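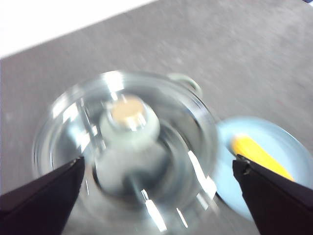
The breaker panel in my unit at Nodgate has a paper directory inside the door. Of the entries on it, "kitchen" and "kitchen 2" were in the same handwriting, and "misc." had been added later in pencil. In June the breaker marked "misc." tripped twice in one evening, so I decided to map the whole apartment and write down what each circuit carries.

## Mapping

I used a plug-in circuit tracer, which is a transmitter for the outlet and a handheld receiver that beeps at the matching breaker. Mine is a Tello and it is not very selective. With the sensitivity at maximum it responds to three or four adjacent breakers. The useful procedure is to sweep the panel once at high sensitivity, then sweep again with it turned down until a single breaker responds. After that I switched the breaker off and checked the outlet with a lamp. I would not skip the lamp. The tracer was wrong on two outlets, both in the hallway.

Light fixtures were slower, as there is nothing to plug into. I turned them all on, switched off one breaker at a time and walked the rooms.

The results, with the labels as I found them:

- **Kitchen:** the outlets left of the sink and the refrigerator.
- **Kitchen 2:** the garbage disposal and nothing else.
- **Bedroom:** bedroom outlets, bedroom light, and the bathroom light.
- **Misc.:** living room outlets, the outlet by the dining table, and the outlets right of the sink.

The last one explains the trips. It is a 15 A circuit and it had a window air conditioner on one end and the coffee setup on the other.

## Measuring

I borrowed an inline power meter from Ingrid Iwasaki, who had it left over from a project on aquarium pumps. It reads watts, volts, power factor and accumulated energy. The display updates once a second, so it will not show motor inrush, but inrush on small appliances is over too quickly to matter for the thermal element in a standard breaker. Sustained current is the thing to look at.

A 15 A breaker at 120 V nominal corresponds to 1800 W. The usual planning figure for loads that run three hours or more is 80 percent of that, or 1440 W. I measured 117 V at the dining table outlet with the air conditioner running, which I attribute to the length of the run and some old connections. For a resistive load, lower voltage also means lower current, so the sag does not make the breaker more likely to trip. It does mean that the heater on a nominal 1000 W appliance delivers closer to 950 W.

I logged each load for at least one full cycle. A few readings worth keeping:

- Refrigerator, compressor running: 136 W
- Television and receiver together: 291 W
- Desk, with monitor and laptop charging: 100 W
- Router, switch and modem: 22 W

The television figure surprised me. Most of it is the receiver, an old Gronier that runs warm even at low volume. I have since put it on a switched strip.
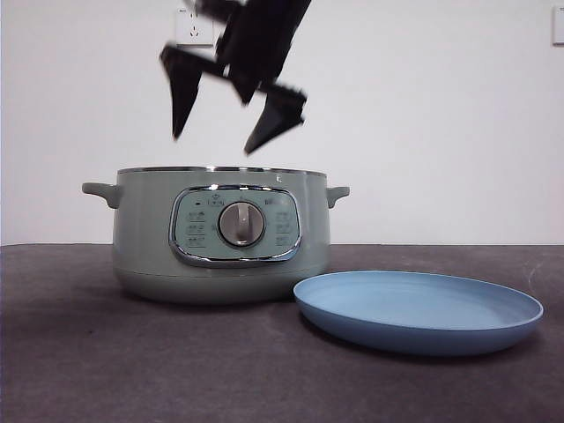
Heating loads need a different reading from electronics, because a thermostat makes the average misleading. An appliance may average 400 W over an hour and still draw its full rating for minutes at a time, and the full rating is the number that has to fit on the circuit. I recorded the peak for the kettle, the toaster and the iron, then treated the cycling as irrelevant. The green electric cooking pot that gets used on the tabletop went into the same column. Small portable cookers of that kind are easy to leave off a load list, as they have no permanent spot on the counter and end up on whichever circuit is nearest. In my case the nearest one is "misc."

## What fits

The air conditioner takes 540 W with the compressor on. Adding the television group leaves 609 W below the 1440 W planning figure. Almost nothing with a heating element fits in that. The breaker will tolerate a moderate overload for several minutes before it opens, which is why the problem looked random. A short toast cycle was fine. Toast followed by the kettle was not.

Mavis Oyelaran, who manages the building, confirmed that the panel was replaced some years ago and that the directory was copied from the old one without testing. She also said that adding a circuit would mean opening the dining room wall, and that Civmont, the contractor they use, would not quote for it before fall. I did not push for it.

The interim changes are these:

1. The air conditioner moved to the bedroom window, on the bedroom circuit. A box fan covers the living room.
2. The kettle and toaster moved left of the sink. They share with the refrigerator, so they run one at a time.
3. Anything with a heater that is used at the table runs alone on "misc.", with the television group switched off at the strip.

I typed a new directory, listing outlets by wall and position instead of by room name, and taped it over the old one. I left the old sheet in place underneath in case someone wants to compare.

Still open: the smoke detector in the hallway is hardwired and I have not established which breaker feeds it. It has a battery backup, so switching breakers off does not silence it, and the indicator LED is behind a cover I need a taller ladder to reach.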